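Clarimville Housing Services – Resident Support Desk
Ticket: Hot water temperature drops during evening hours, Unit 78

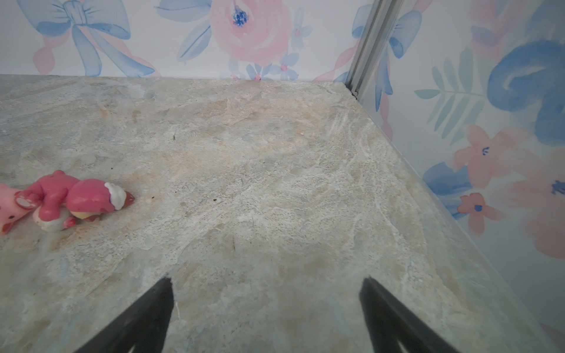

Status: Closed
Category: Plumbing / Hot water
Submitted by: Anneliese Wegener
Assigned to: Narendra Dhillon

The resident reports that hot water in the unit turns lukewarm between 6:30 p.m. and 9:00 p.m. and returns to normal later in the evening. The problem began in October and affects the kitchen and the bathroom. For the purposes of this ticket, the kitchen test point is the tap nearest the counter corner, where the two walls with floral wallpaper meet at the vertical aluminum rail. All kitchen readings below were taken at that tap after two minutes of running water. The resident has asked that staff call before entering the unit.

Entry 1, N. Dhillon
Contacted the resident by telephone. Confirmed that no work has been done in the unit since the spring inspection. Asked the resident to note the time of each temperature drop and whether the shower was in use. Checked the building log for similar reports. Unit 5 reported the same condition and was told at the time that it was due to heavy use. That ticket has been reopened and linked.

Entry 2, N. Dhillon
Visited the unit at 7:10 p.m. Kitchen reading 88 degrees Fahrenheit. Bathroom basin reading 91 degrees. Closed the shutoff valves under the kitchen sink and opened them one at a time. No crossover of cold water into the hot line was found at the kitchen faucet. The shower valve was not tested on this visit, as the required cartridge tool was not on the truck.

Entry 3, T. Chowdary
Inspected the boiler room. The storage tank holds 800 gallons and was at its set temperature at 7:30 p.m. Water leaving the tank was hot to the touch at the outlet pipe. The return line was cool. The recirculation pump was not running. The timer on the pump control was found set to switch off at 6:15 p.m. and on again at 9:00 p.m. Timer returned to continuous operation. Staff are reminded that changes to this timer must be written in the boiler room log. No entry was found.

Entry 4, N. Dhillon
Second visit, 7:40 p.m. Kitchen reading 104 degrees after two minutes. Improved but below the required level. Resident states that the shower is now acceptable. Requested that the mixing valve be examined.

Entry 5, T. Chowdary
Mixing valve removed and opened. Heavy scale on the hot side screen. Screen cleaned and refitted. Replacement valve ordered through Kurkitz under the existing service agreement. Cost to be charged to building maintenance and not to the resident.

Entry 6, N. Dhillon
Third visit, 7:15 p.m. Kitchen reading 119 degrees. Bathroom basin reading 118 degrees. Unit 5 checked on the same evening with matching results.

Supervisor note, E. Lundgren
Approved for closure. The replacement valve will be tracked under a separate work order. Residents who notice a further drop should reply to this ticket within 50 days, after which a new request is required.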